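Sorry for Your Loss, Add to Cart

The eulogy my cousin read in August had a line in it about "a laugh that could fill any room." My uncle did not have that laugh. He had a cough and a habit of leaving before dessert. But the line was in the speech, and the speech had cost $38.

It came from Tulier, one of a crop of sites that sell words to people who have just buried someone, or are about to. You pick a relationship, a tone and a length. Adia does the same for sympathy cards. Sukex sells memorial verse by the stanza and offers what it calls a keepsake edition, meaning the same verse with a border.

I bought 6 of these poems, all for a grandmother, from 2 sellers. Four had her in a garden. Three had her watching over me, and one of those also had her baking. My grandmother drove a school bus and disliked the outdoors.

Raelene Stubbs has led funerals in three counties and says she can spot a bought tribute by the second sentence. "There's no names in it," she told me. "Nobody's dog, nobody's truck. The family nods along because they're tired." She keeps a folder of more than 400 service programs and let me read through it for an afternoon. The handwritten ones were often clumsy. One was mostly a list of fish. I remember that one.

The sellers say they are helping people who freeze up in front of a blank page, and I believe some buyers are grateful. I'm less sure why help needs a premium tier. Shojaei, the newest of the bunch, charges extra to put the name of the deceased in the poem more than once.

Stubbs asks families for one thing the person complained about. She says it takes five minutes, and she has never charged for it. My cousin, when I passed this along, said dessert. 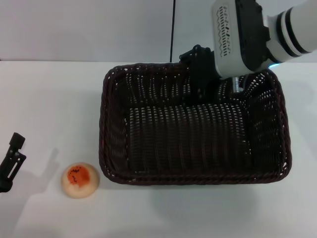

A wicker basket with a braided rim on a white tabletop.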